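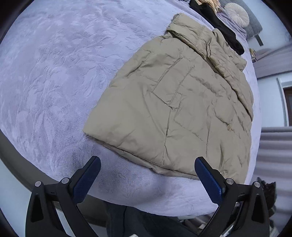

How a Padded Jacket Keeps You Warm

A jacket does not make heat. Your body does. It turns food into energy, and much of that energy leaves through your skin as heat. The job of a winter jacket is to slow that heat down.

Heat moves from warm things to cold things. On a cold morning, you are the warm thing and the air outside is the cold thing. The bigger the difference, the faster the heat leaves.

Air that stays still

Still air is a poor carrier of heat. Moving air is a good one — wind sweeps away the warm air near your skin and puts cold air in its place. A padded jacket holds a thick layer of air and keeps it from moving much. The filling may be feathers, down or thin plastic fibers. These have many tiny gaps between them, and the gaps are full of air.

What the stitching does

Loose filling slides to the bottom of a jacket. The top is then thin and cold. Lines of stitching divide the jacket into pockets, and each pocket holds its own share of the filling. This is called quilting. The fabric is pressed flat along each seam, so there is less air there and a little more heat gets out.

Why wet padding is cold

Water carries heat much better than air does. When down gets soaked, it clumps together and the gaps fill with water. Plastic fibers keep more of their shape when wet.

Try it

You need two jars with lids, warm tap water, a thick sock and a thermometer.

1. Fill both jars with the same amount of warm water and close them.
2. Pull the sock over one jar.
3. Wait 5 minutes, then measure the water in each jar.
4. Do this 3 times and write down the results.

Words to know

Insulation: a material that slows down heat.
Fiber: a very thin thread.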